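Budget for handheld gripper data collection, two operators – what am I forgetting?

Asked in Equipment and Purchasing
November 2020
3 answers

I've been asked to put together an equipment request for a small manipulation project and I have not bought this kind of thing before. The plan is to record demonstrations by hand with handheld grippers first, then buy an arm later if the results justify it. We have two people who can record at the same time.

My draft so far:

Two pairs of handheld grippers (looking at Skellar, 3D printed is also possible)
Spare fingers
Printed marker cubes
Cables and a powered hub
One recording computer
Household objects and boxes to handle
A used shelf unit

I have not put in anything for the arm. My manager wants one number for the whole year by the end of the month, and I can ask for a top-up in June but I can't count on getting it. Should I put the arm in now? And is one computer enough for two people?

Answer 1 (marked as accepted)

We went through this last year. Taking your questions in order.

The arm: get a written quote now and put it on a separate line marked as phase two. Do not fold it into the collection budget. When ours was one number, it got trimmed by a percentage and the cut landed on the small stuff, because the arm had a fixed price and the small stuff didn't. Ask for the quote to include the mounting plate, the controller and shipping. Viver left shipping off our first quote and Hafþórsson put it in, so the two looked further apart than they were.

The computer: one will work if your two people take turns. If they record together, buy two. We tried sharing and lost 11 sessions to dropped frames before we gave up. A second mid-range machine cost less than the hours did.

Spares: more fingers than you think. We ordered 5 sets and should have ordered double. They wear at the tips, and once one side is worn the grip pulls crooked and you have to replace both anyway. Also budget for reprinting the marker cubes. The faces get scuffed and then tracking gets flaky, usually on one face first, so it takes a while to notice.

Storage: put in a line for drives. It was our third largest cost after the grippers and the computers, and it wasn't in the first draft at all.

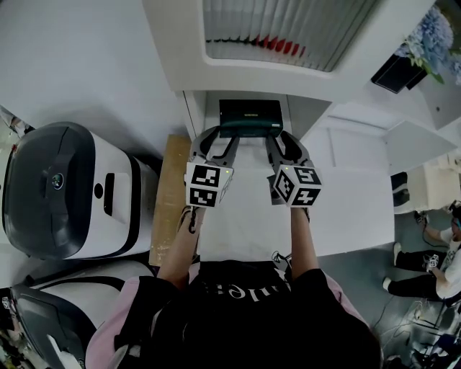
Floor space and cabling should get their own line too, even if you already have a room. Our request covered the grippers and left out everything they plug into or sit next to, and we paid for it in bits and pieces over the following months. Work it out per person. Someone standing at a shelf with both arms out, a gripper on each corner of a box, needs clear floor behind them, and the cable hanging off the gripper has to go somewhere. Put a second person on the floor with another gripper and there are cables across the walking area as well. Price floor covers, longer leads than you measured for, and strain relief at the gripper end. Estik sells a cover in 50 foot rolls and one roll did our whole room.

Also choose the boxes early. Any box wider than the fingers can span has to be held with both hands, which means every recording of it ties up a full pair. If most of your tasks are like that, two pairs is correct for two people and you have no backup. I would ask for a third pair, or at least one extra gripper.

– Amnuay Paisan

Comment from original poster: Thanks, this is what I needed. I had no line for drives. When you say a third pair, did yours get used or was it just sitting in a drawer?

Reply from Amnuay Paisan: Used. One gripper was usually out for repair.

Answer 2

Just print everything. Plans are free and filament is cheap. We have made lots of these and never bought one.

Comment: Cheap if you already have the printer and somebody to run it. The poster should count those hours if they go this way.

Answer 3

I agree with most of the first answer but I would not buy the second computer up front. Run a test week with both people recording at the resolution you intend to use and see if it keeps up. Ours did. It depends a lot on the cameras and on whether the hub shares bandwidth between ports, so check that before you blame the computer.

On the grippers, ask the seller how long replacement parts take and what the minimum order is. We needed one small bracket and the minimum order came to $159. If I were doing the request again I would write parts into the original purchase order.

And leave something unassigned if your manager allows it. Ours didn't, so we called it consumables.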